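Notebook, bedding task
13 July 2020

Picked up where Friday left off. Ziltlow is the hand-held gripper tool, Gundar is the training box in Ákos's hallway, and the task list is still the one Katia Santoro wrote for the club. We're on item four, bedding. Everyone is recording at home this summer, so every bed is a different bed and the conditions don't match between sets. I've stopped trying to make them match.

Checked the count before starting. We have 1,372 clips on the shared drive, all tasks together. Bedding is the thinnest part of that. Target for this week is 100 usable bedding clips from the whole group. I had 37 of mine uploaded before today.

Setup notes, mostly for whoever takes the tool next:

Left linkage was sticking again when closing. Took the pin out, wiped it, put it back with a little less grease than last time. Opens and closes evenly now. If it starts to drag, look there first before blaming the trigger.

Blue pads are the second batch. The textured face holds cloth much better than the smooth ones we printed in December, which slid off anything shiny. No glue showing on either pad. Please keep it that way, the glue picks up lint.

Lens wiped before each batch. Card formatted. Battery at 85 percent at the start.

Grip approach for the comforter: come in from above with the gripper open, one finger on each side of a fold, close, then lift. Pinching flat quilting doesn't work well, there is nothing to get hold of. A folded edge or one of the gathers by the stitching is better. Fleece is easy almost anywhere. Fitted sheet is the hard one when it's pulled tight, and I've put it off to the end of the list.

I'm also trying to start clips with the layers overlapping – pink comforter folded across the blue fleece, beige sheet under everything – so the model has to pick the right layer. Starting from a neat stack was too easy and it doesn't look like anybody's bed.

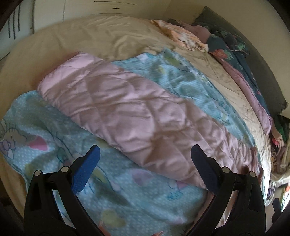

Ákos Szűcs wrote back on the group thread that the fleece worries him more than the comforter. His point is that a cartoon print gives the network too many strong shapes to lock onto, and if most of our blanket clips have hearts and rabbits on them it will learn the rabbits. He wants at least one plain blanket for each printed one, and he would like the same folds repeated on both. He also asked that we stop trimming the first second of each clip, as he uses the approach to line up the timing.

Fair on both counts. I can do the trimming part right away, it's one setting in the export script. For plain blankets I have a gray one and can borrow a brown one. Repeating the same fold exactly isn't going to happen by hand, but I can do the same kind of fold (long band, diagonal) and label it as such.

Labels, as agreed for now:
fold-long
fold-half
bunched
flat
mixed (more than one layer to be handled)

Katia wants "mixed" split in two. I'd leave it until we see whether Gundar can tell the first four apart. The Matić script only reads one label per clip anyway and somebody would have to rewrite that part.

Open questions:
Does a person on or next to the bed make a clip unusable? Rules sheet says nothing. The Borgate entry form only talks about faces. My vote is keep them and add a tag, but it should be decided once for everyone.
Do we count a regrasp as a failure or as part of the move?
Who has the spare pins?

To do: export setting, gray blanket set, ask Katia about the tag. Fitted sheet after that.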